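Date: September 30, 2012
Subject: Re: [home-list] Folding jeans, and the wardrobe with one shelf

Hello all,

I am sorry that I answer only now. I kept the message because I wanted to try the things in it first. I quote the part I am answering:

> We have moved to a smaller flat and the wardrobe is a Skidard, the
> narrow one, with one shelf and a rail. My T-shirts are fine, but the
> jeans take all the place. If I fold them in three they become so thick
> that the pile falls over. If I hang them, the rail bends. How do other
> people do it? And do you fold on a table or on the bed? I have read
> both advices.

I have the same wardrobe, bought in April, so I know this shelf well. I fold on the bed. My table is too short for a leg of jeans, and on the bed I can leave the finished piles at the far end and still have a free part in front of me. It is slower when the mattress is soft, but I do not mind it.

My order is this. First I put everything that is not yet folded on one side. Then I do the shirts, and the jeans at the end. Jeans I lay with the back pockets up, one leg on the other, and I pull the waistband straight before I make any fold across. If the waistband is crooked, the whole thing will be crooked and you can start again. After this I fold only once across and not two times. The packet is bigger but flat, and it lies well at the bottom of the shelf.

The jeans and the piles on the bed:

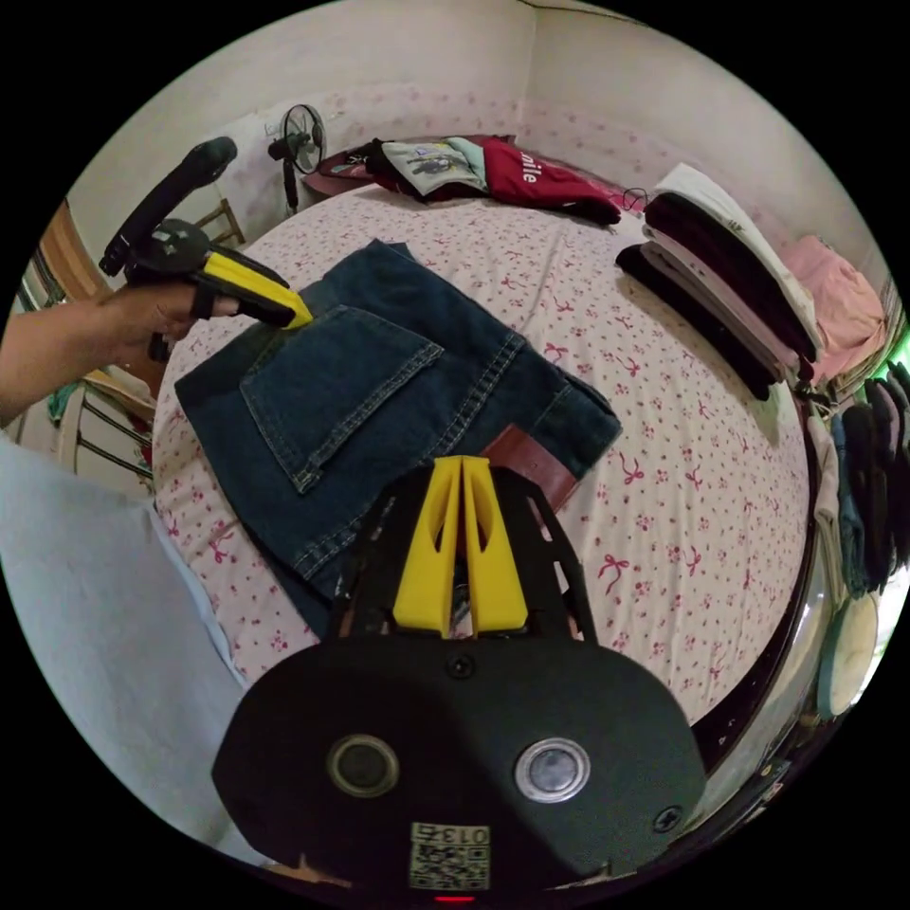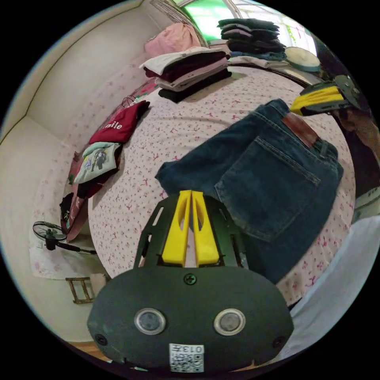
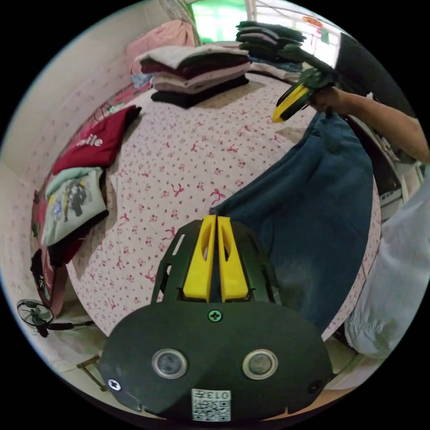 Ersoy wrote to me outside the list that for her the bed does not work at all, that the cover moves together with the trousers and she ends by folding both, and that she would sooner clear the kitchen table and put a towel on it. She also thinks that jeans should stand on the shelf like books and not lie in a pile, so that you can take one pair without lifting the others. I have tried it for 5 days. With heavy jeans it is good, with thin ones they sink down in the middle and look tired.

About the rail: I would not hang more than two pairs on the Skidard. The rail is held only by small plastic cups — one of mine has a crack already. I have put in a Govex rail, which is thicker, and I had to cut it shorter with a small saw. Please measure before you cut, mine is now a little too short and I had to fill the cup with a piece of cardboard.

One more thing about the piles. I put dark clothes at the bottom and the light ones on top, so the jeans do not leave blue on something white. Maybe it is not necessary with old jeans, but I had one bad experience with a new pair and a pillowcase, and since then I am careful.

I have a question also. Does somebody know if the Gernero shelf inserts fit in this wardrobe? On their page the depth is written for the wide model only, and the shop did not answer to my e-mail. If it fits, I could make two low shelves from the one high shelf, and then the jeans can have a place for themselves.

Thank you, and greetings to everybody on the list.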